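Canned Goods on a Small Shelf: My Term Project Report

For my project I picked something that sounds boring until you try it: how to store canned food when you have one table and one little raised shelf. I got hooked on this last December, when I opened our kitchen cabinet at Treswood (that's my dorm) and a can of beans landed on my foot. I called the project Zirnach, mostly because I needed a folder name!

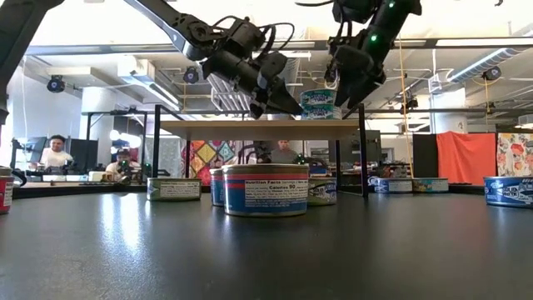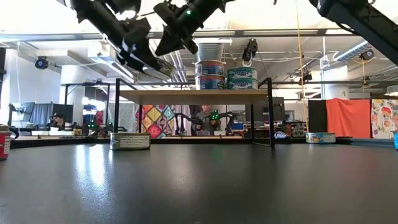
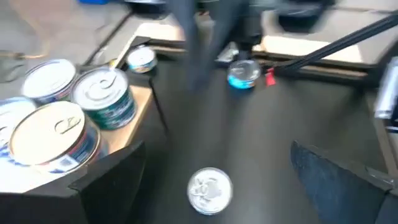 Cans and the light wooden shelf on the gray tabletop.

My main question was whether stacking is worth it. The second photo has four cans up on the board, two and two, with the blue labels on the left and the teal-green ones on the right, and I love how easy that is to read. Tuna cans make a nice low stack too, like the pair in the first photo. The big can is more of a headache – I'd keep that one down low, personally.

I also asked my classmates how they store cans at home and got 37 answers. Most people just shove them in wherever they fit (same here, before this class). Only 2 of them sort by date, and I was sure it would be way more!

Labels matter more than I expected. Looking down from above, like in the third photo, you mostly get lids and pull tabs, so on a low shelf I'd write the contents on top with a marker. Next I want to try the same thing in a deep pantry, where the back row is a total mystery.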